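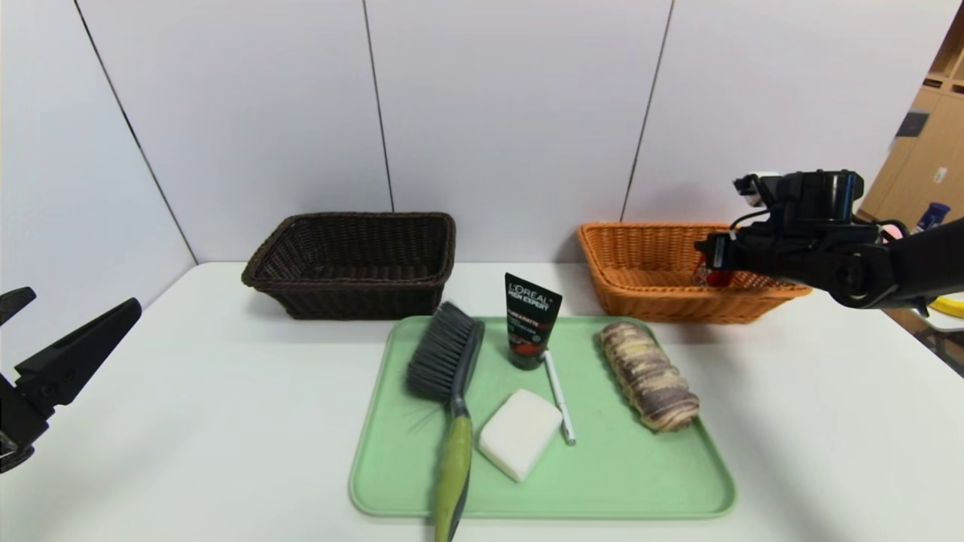
3.2 Sorting mixed household items

Mixed trays are the hard case. Brush, face wash, soap, a pen, something to eat - all on one tray, as happens in most homes by the end of the day. Participants at the Wiltside site were asked which things belong together and which basket, dark brown or orange-tan, each should go in. Every tray had to be cleared in 60 seconds. No other rules given.

Figure 3. Tray layout, five items, mint-green tray with two wicker baskets behind. Face wash stands cap down, pastry roll at the right.

Agreement was high for soap and face wash, nearly always put together. The cleaning brush split people. Some grouped it with the soap ("washing things"), others kept it well apart from anything used on the face. The pen went wherever there was room. Food was mostly sorted first, and seperately, but 12 of the 300 trays ended with the pastry in with the soap - all from the last round, so tiredness is likely.

Basket colour had little effect at Wiltside. In the Colombo round the darker basket was prefered for cleaning things, see Table 3. We follow the Misus categories here except that pens count as "other". Dasa codes in the appendix.

Last updated: February

Contact | Copyright | Back to top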